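Home | Diary | Shed | Bits for sale | About

Filed under: Arm, The

Last updated: September

Up before seven and at the table with tea by quarter past, which Akash would call keen and I would call not sleeping. The Tratano arm has been on my mind. I said in the last entry that I'd give it until the end of the month before deciding whether it goes back in a cupboard, and I still mean that, though I notice I've now spent 48 pounds on screws, wire and a second power supply that I swore I wouldn't buy.

For anyone who missed the start of all this: Akash Malhotra talked three of us at the Dorkstead workshop into printing one each. His argument was that a firm would charge you 3,000 for the same thing with a nicer lid on it. I have never been sure of that figure. I have also never needed an arm costing 3,000, so I don't see how I've saved anything by making one.

Spent the first hour on the shoulder joint. The printed bracket had a bit of give in it, enough that the whole arm nodded when it stopped moving, and I'd blamed the motor for a fortnight. Hemant said at the time it was the bracket. I took it off, cleaned up the holes with a hand drill and put it back with longer screws. It nods less. I'd like to say it doesn't nod, but I put a ruler up against it and it does.

The wiring I've left alone. I know it loops about all over the place. Vorkard do a neat little sleeve for it and I looked at the price and closed the page. If a wire catches on something I'll learn which one needed tying down.

Then on to the job itself, the same one as ever: pick up a marker, put it in a cardboard box. Akash has his sorting bottle tops by colour, or says he has. I've seen the film of it and the film is very short. I would sooner have one dull job done properly, so it's the marker and the box until I'm sick of them. I am quite sick of them.

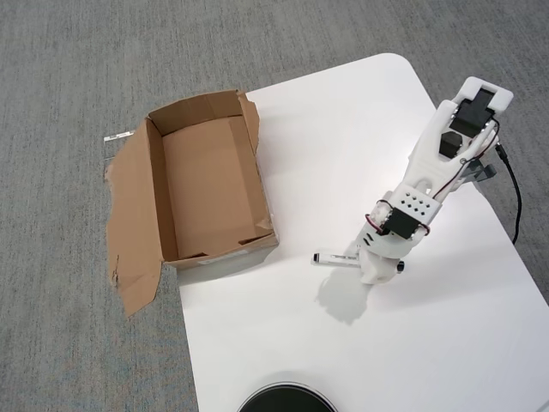
Gripper over the marker, box waiting.

The trouble with a marker is that it's round. If the fingers come down a shade to one side, it rolls off, and then the arm closes on nothing with great confidence and carries the nothing over to the box. It did this 11 times before lunch. I wrote each one in the book with the setting beside it, and when I read them back I couldn't find any pattern at all. Changed the closing speed. Changed it back. Slowed down the last bit of the drop, and that did seem to help, though I'd also shifted the clamp by then, so I've spoiled my own test and will have to do it again with only one thing changed at a time. I'm supposed to know better.

Best run of the day was four good ones on the trot, late morning. I rang Hemant to tell him and while he was on the phone it missed the fifth.

He asked what I wanted it for. I said I didn't know yet, and he said that was what was wrong with the whole hobby, and I found I couldn't argue much. Dwivedi's newsletter has a piece this month saying we'll all have a pair of these folding the washing before long. I'd like whoever wrote it to come round and watch mine with one marker. A shirt has a good deal more to it than a marker does.

Still, I'll put down what I think is fair. The base is solid. The elbow hasn't slipped since I changed the grub screw. When it does get hold of the thing it keeps hold. Two months ago I wouldn't have given it that much. The wrist I don't trust, and I'm going to reprint the part with thicker walls, 696 minutes on the slow setting according to the software, so it can run overnight and I can listen to it through the floor.

Jobs for next time:
Reprint wrist.
One change per test, written down BEFORE the run.
Find the small hex key, probably under the printer.
Ask Akash for the long version of his film.

Packed up at four. Knees bad. Rain on and off, beans nearly finished, soup for tea.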